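Temps de lecture : 2 min
Octobre, par Blagoje Nikolovski

BRELTAU. La société Skullar présente ce mois-ci Anard, son programme d'apprentissage par démonstration pour les robots humanoïdes. Le principe est simple à expliquer et long à bien faire : un opérateur guide les deux bras à distance, le robot enregistre les mouvements, puis il essaie de les reproduire seul.

Les premières séances portent sur la cuisine. L'équipe a enregistré 539 démonstrations avec 11 opérateurs, qui ont reçu chacun trois heures de formation avant de commencer.
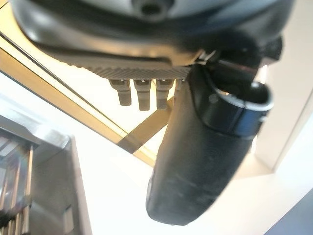 Selon Nataša Ristić, la difficulté principale reste la lenteur : les débutants veulent aller aussi vite qu'avec leurs propres mains, et les enregistrements deviennent alors difficiles à utiliser. Elle demande donc à chacun de répéter le même geste plusieurs fois, sans chercher la vitesse.

Skullar a choisi le lave-vaisselle parce que cette tâche oblige à employer les deux bras. Un bol se saisit par le bord, il faut ensuite l'incliner et l'amener vers le panier sans toucher le plan de travail.
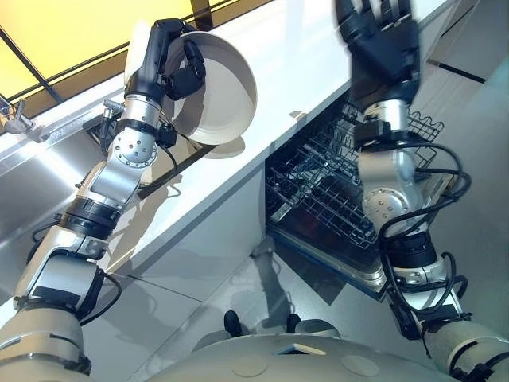 Chaque démonstration est relue par une deuxième personne, qui écarte les essais hésitants. Les caméras placées aux poignets complètent la vue prise depuis la tête, surtout lorsque les doigts cachent le bord de l'objet.

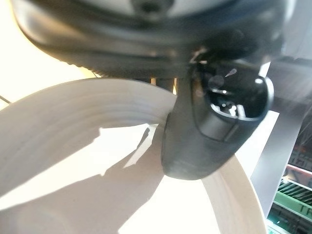
Le programme continuera pendant 18 mois avec l'atelier Perić, qui fournira de nouveaux postes de commande. Les opérateurs intéressés peuvent déjà s'inscrire à Breltau.

Contact presse : Skullar, service communication, Breltau
© Skullar. Tous droits réservés. Retour en haut de page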